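Skindstead Residents' Help Forum
Home > Shared Spaces > Dining and Common Rooms

Seating and table arrangement for a combined dining and work room

Asked by Bernadette Egan
Posted May 24, 2024
Status: Answered

I am responsible for the layout of the ground-floor common room in our building and would appreciate guidance from members who have managed a similar space. The room is used for shared meals, for light food preparation and, during the day, by residents who wish to sit and work.

At present there are two main tables. The principal one is a large gray dining table with a marble pattern and rounded corners, with dark navy upholstered chairs arranged around it. The second is a smaller white rectangular table with black legs, placed against the wall, with light gray chairs beside it. One long side of the room is tall windows, and we have a number of cardboard boxes stacked there pending a decision on storage.
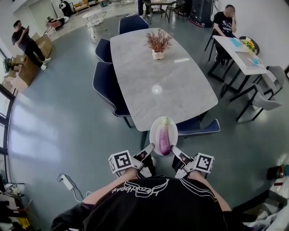
The large dining table, with the smaller white table to the right.

My questions are as follows. First, should the smaller table remain against the wall, or would it serve better placed end to end with the dining table when we have a larger group? Second, is it acceptable to prepare vegetables directly at the dining table? Residents have been setting plates down at the very edge and I would like to issue a clear instruction. Third, does anyone have experience keeping navy upholstery with white piping clean in a room where food is served?

The floor is polished and may not be altered under the terms of our lease. The budget for this year has been committed, so I am not in a position to purchase furniture before December.

3 answers

Answer from Mac Mathúna Interiors (registered contributor)
Accepted by the person who asked

I would leave the smaller table where it is. Two tables of different shape and finish rarely line up well, and a rounded end placed against a straight one leaves gaps on both sides where dishes cannot be set down safely. The wall position also gives those who are working a place of their own while others eat. Please confirm that a person can pass behind the gray chairs when they are pulled out. If not, ask residents to return them to the table after use.

Regarding preparation, a dining table may be used provided that cutting is done on a board with a damp cloth beneath it. The material matters here. A marble pattern may be printed, sintered or natural stone, and each is cared for differently. The maker's label is normally fixed to the underside. Natural stone should be kept away from lemon juice and vinegar, and spills should be wiped at once.

Plates should be placed a hand's width in from the edge. An eggplant or any other rounded vegetable will roll on a flat plate if the table is knocked, and a shallow bowl is the better choice for holding produce until it is needed.

As to the chairs, the piping will show marks well before the navy fabric does. Vacuum the seats weekly with a soft brush. Blot spills with a white cloth – colored cloths can transfer dye to the piping – and test any cleaning product on the underside of a seat first.

The boxes should be addressed before anything else. Cardboard kept beside glass may take up moisture in cold weather, and the windows need to be reachable for cleaning. We would recommend a closed cabinet on an inside wall.

Members found this helpful: 53

Answer from Osumex

Get felt pads for the chair legs. Polished floors scratch easily and you said yours cannot be altered. We replace ours every few months. I have no view on the tables.

Members found this helpful: 5

Answer from Gusard House Office

Our building has a comparable room. We did join two tables for a period and returned to separate tables after complaints concerning the difference in height, so I would suggest measuring both before moving anything.

I would also keep the centerpiece on the dining table to one vase, as you have it. Dried twigs do shed, and the vase should be taken off the table when food is being prepared.

Members found this helpful: 2

Reply from Bernadette Egan

Thank you to all who responded. The smaller table will remain against the wall. I will look for the label beneath the dining table and will post the material once it is known. The matter of the boxes has been referred to the building office.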